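Bench notebook, Runach project, teleop in simulation
February 2023

I meant to write this up in pieces as I went along, and of course I didn't, so you are getting the whole stretch in one go. Make yourself a tea. Most of it concerns the coffee task, with a few stray notes on the headset side at the end for whoever takes the next turn.

First, where we stand. We have 64 demonstrations of the coffee task that I would be happy to show to anyone, all driven by hand in the simulator with the gloves and the headset. There are more on the disk than that, but I went back through them with a stern eye and threw out anything where I had dithered or bumped the machine and then pretended I hadn't. The policy learns the pretending too, as we found out to our cost in January with the drawer task. (I still have a soft spot for the run that closed the drawer, opened it, and closed it again with great confidence.)

The thing I keep having to relearn is how much the left hand matters. When you put the headset on, all your attention goes to the right hand, since that's the one chasing the cup, and the left gets parked wherever it happened to be. In my early runs it wandered. I would be leaning in to see the cup better and my left shoulder would come along for the ride, and by the time I looked over, the fingers had slid off the lid or were pushing down on it. So now I set the left hand on the machine first, wait until I feel settled, and only then start thinking about the right. It adds a little time to every run and I don't begrudge it at all. 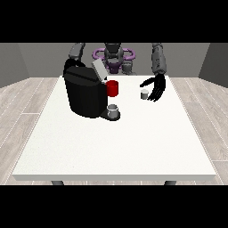

The approach to the small gray cup is the part I would like everyone to do the same way, if you can bear it. Come in from above and a touch behind, fingers spread wide, palm lower than feels natural. Then pause. I count one slow breath. Then close. If you close while the wrist is still traveling, the thumb gets there before the other fingers and the cup scoots away across the table, and you'll spend the rest of the run chasing it like a bar of soap. The pause also gives us a clean place to cut the demonstration into stages, and that made the relabeling so much easier that I wish I'd thought of it weeks earlier.

A word on depth. I misjudge it badly toward the back of the table, and I gather from Dikilik that their operators do the same. What helps me is watching the cup's shadow on the white tabletop instead of the cup. It is faint, but it's there, and once you get used to reading it you stop stabbing at the air in front of things. Please don't let anybody turn shadows off to gain speed! I did it once to see, and my next several runs went straight in the bin.

Numbers, so I can find them later. The longest of the kept runs is 1507 steps and the shortest is 1290, much closer together than I expected. I put that down to the pause and to setting the left hand first. The first stage, from the start to the close on the cup, took 483 steps in the run I've marked as the reference. If yours is wildly different from that, it's no disaster, but have a look at the replay before you keep it.

Glove trouble: the right index finger drifts as the glove warms up. After a good long session it reads as slightly bent when my own finger is perfectly straight, and the open hand stops being really open. Recalibrating at every break takes care of it. The Llorente script does this in one go, only remember to hold your hand flat until the second beep. I took my hand away on the first one for an embarrassing number of days.

Still to do: try the start positions with the small cup moved toward the front of the table, where there's plenty of bare surface and where I suspect the forearm will have to come in at a quite different angle. Ask Tustarwood if their retargeting code lets the little finger move on its own. Copy the kept runs to the shared drive and rename the reference so that it's no longer called "good_one_final_b".

Headset strap needs replacing. The spare is in the gray drawer under the charger.

Last updated: February 2023, after the second glove calibration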